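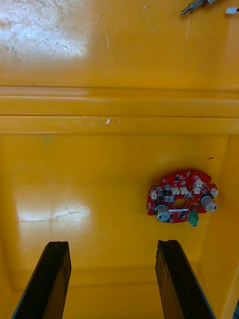

Songate wired door chime

The Songate is a two-note door chime for houses that already have bell wire in the walls, or where someone is willing to run it. It is made by Clirkent and replaces most older bells, buzzers and chimes without any change to the push button. Press the button and you get a high note, let go and you get a low one. There are no tunes, no app and no batteries.

The notes are made by a plunger striking two steel bars. The bars are tuned before they go into the case and should not need any attention after that. The case is 143 mm wide and comes in off-white or dark green. Both colours can be painted over with ordinary emulsion if you key the surface first with fine paper. Keep paint away from the slots at the bottom, as that is where the sound comes out.

What you need

The chime runs on eight volts from a bell transformer. It is supplied without one, as many houses have a working transformer in the consumer unit or next to it. If yours is an old unmarked type, have it checked by an electrician before you connect anything. We sell the Venckus bell transformer separately and it suits the Songate well. It must be fitted by a qualified person.

Ordinary twin bell wire is fine for runs of up to 25 metres between the button and the chime. On longer runs the plunger may strike weakly, and the second note is usually the one that goes first. Use a thicker wire if the chime is at the far end of a long house. Joints should be kept to a minimum and made where you can reach them again.

Front and back doors

A second button can be wired to the terminal marked R. The rear button gives the high note only, so you can tell from the kitchen which door it is. Both buttons share the same return wire. If only one button is used, leave R empty.

Lighted push buttons draw a small current all the time. With some of them the Songate will hum. The cure is the small resistor sold as the Clasta pack, which goes across the front terminals of the chime.

Fitting

Choose an inside wall, at head height or a little above. A hallway is the usual place, but a landing often works better in a house with more than one floor. Avoid the wall behind a cot or a bedhead - the low note carries through plaster further than you might expect. The chime must hang upright. If it is tilted the plunger rubs against its sleeve and the notes come out dull.

Turn the power off, lift the cover straight up and away, and mark the two screw holes through the backplate. Bring the wires in through the centre opening and leave enough slack to take the unit down again. Tighten the terminals by hand with a small screwdriver.
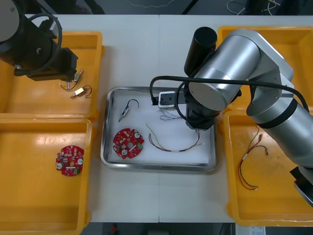 One customer wrote to ask whether the Songate would work with a brass pull dated 1895 and still fixed beside the front door. It will, provided the pull has been converted to close a switch, and the customer has since told us that it rings every time as long as the pull is given a firm tug.

Testing and care

Each chime is tested for over 1000 strikes at the design stage settings, and the guarantee covers the plunger and spring for five years. Do not oil the plunger. Oil gathers dust and the plunger will stick, most often in cold weather. If it does get dirty, slide it out and wipe it with a dry cloth.

Spare covers are in stock in off-white. Dark green covers will be available again from 15th September. The old square cover was dropped in May and does not fit the present backplate.

Comments

Bought two of these, one for us and one for my mother. She can hear the low note from the garden, which she never could with the plug-in sort. Instructions are a bit small to read.

Does the resistor go at the chime end or the button end? Mine hums with a lighted button.

Reply from the shop: At the chime end, across the front terminals. It makes no difference which way round it goes.

Good solid chime. Would like it in plain white.

Contact us | Delivery and returns | © Clirkent | Back to top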